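Notebook, bimanual cell, Monday

Started 10 a.m., finished much later than I meant to. Good day!

Picking up from last week: the leader arms are back on their stand after the wobble in the left one, and I spent the first hour just driving the followers about with nothing to pick up, to get my hands used to it again. It is lovely when it's working. You stop thinking about joints and just reach for things. I'd lost the knack a bit over the break (kept over-rotating the right wrist) but it came back quicker than I expected.

Task for this block is still the cable handover. Left picks a cable out of the bin, brings it to the middle, right takes it by the free end, left lets go, right lays it down on the floor of the cell. Sounds like nothing. I have now done it so many times that I was doing it in my sleep on Saturday, according to my own arms.

What changed today: Nawal Ghoneim came by before lunch and watched me do a few, and said my handovers were too clever. I was catching the cable in mid-swing with the right gripper, which I was rather proud of, and she pointed out that a policy copying me would have to learn the swing as well. So we agreed on a pause. Left comes to the middle, stops, right comes in to meet it, closes, and only then does left open. Slower to do, dull to watch, and so much cleaner in the plots! The two gripper traces now have a proper little overlap where both are closed, and I can find the handover in any episode by eye.

Recorded 22 episodes with the pause. Threw away 7 of them. Reasons, so I don't have to work it out again later:
- left gripper closed on two cables and dragged a whole nest up (most of the bad ones)
- I let go of the right leader to scratch my nose. Don't do this.
- one where the recording started after I'd already moved, start pose is wrong
- one where I honestly can't say what I was trying to do

The nest problem is the interesting one. With the bin full, the cables are all hooked through each other and pulling one brings its friends. I tried three ways round it:

First, a shake. Lift a little, wiggle the left wrist, let the others drop off. Works for me, but every shake is different and I don't believe it will train well.

Second, going for the loops on top only. Fine for the first few picks, then you run out of loops.

Third, and this is the one I'm keen on: lift slowly and straight, and if more than one comes up, put it all back down and go again from a different side. It means the episodes contain a mistake and the fix for it, all in one go. Nawal likes this too. We've both been saying for ages that the demos are too perfect and the robot has never seen anyone recover from anything. So from now on a clean retry counts as a good episode and stays in. Only throw it out if the retry fails as well.

Total in the set is now 3,292 by the counter on the recording page, though that includes the old no-pause ones. I want to split those off before training. Mixing the two styles would be asking for trouble; it'll average the swing and the pause and do neither.

Comparison with the Furnville lot: they sent over notes on their Kahraman runs, where they guide the arm by hand, holding it at the wrist. Their paths are smoother than mine, no question. With hand guiding you feel the contact straight away, and with the leaders I feel hardly anything, I'm going on sight. But they can only do one arm at a time that way and their hands are in all their camera views, so for a two-arm task I'm still happy with remote control. Would love to try their trick of tracing the approach slowly once, without the gripper, before recording. Did it for the last handful this afternoon and I think it helped. Will do it properly next time.

Small things:
The right leader has a dead spot near the end of the trigger. Gripper doesn't close fully unless you squeeze hard. I've put a note on it. Needs the calibration run again before anyone records more.

Lag felt worse after lunch. Restarted the Balex node and it went away. If it comes back I'll log the timing instead of guessing.

Seat is too low for the leaders. Shoulders are complaining. Bring the tall stool from the Clustarard bench.

Keep both grippers close to each other at the start pose. I'd been starting wide and wasting the first bit of every episode travelling in. Changed the saved pose, and the episodes are noticeably shorter for it. Old pose is still in the folder if anyone wants it.

Next:
- calibrate right trigger
- split old and new style episodes
- more retries on a full bin, from both sides
- first training run on the pause set only, overnight if the machine is free

Really looking forward to that last one. If it learns the pause I'm buying the cakes.

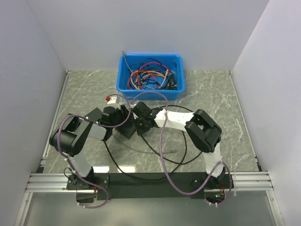
Forgot to add: when you split the set, go by the episode notes and leave the file order alone, I re-recorded a few early ones today and they sit in among the old numbers. The notes all say "pause" at the start if they're the new style.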